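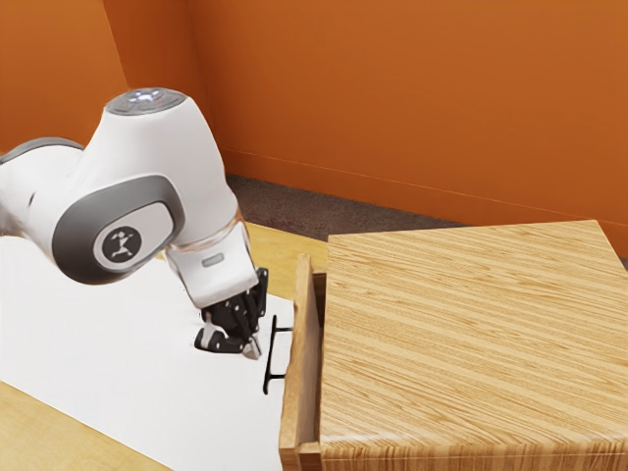
July, open day prep, 7:30 pm. Sim station for the Tellstead visitors is set up and will run the drawer task all afternoon. Went through it twice with Diệp. The drawer starts partway open and the gripper comes in just left of the black bar handle, with the white sheet under the arm so people can follow its shadow. Sang wanted a darker wall behind it; I left the orange, it reads well on the projector.

Settings for the demo: 70 percent speed, reset after each attempt, 900 steps max before it gives up. Don't touch the contact stiffness. Amândio raised it last time and we lost an hour.

Dry run with Hạnh playing visitor. She asked whether the wood grain matters to the policy. Told her we haven't tested it, and that is what we say tomorrow too. Of 11 attempts, 2 slipped off the handle, both at the lower end. Leave those in, the McIver people asked to see failures.

To do before doors open:
Long HDMI cable from Līga
Print the sign for the Plinska table
Spare mouse
Check that the Nullano laptop doesn't sleep on battery

Group one comes through at 1:15. Diệp talks, I drive.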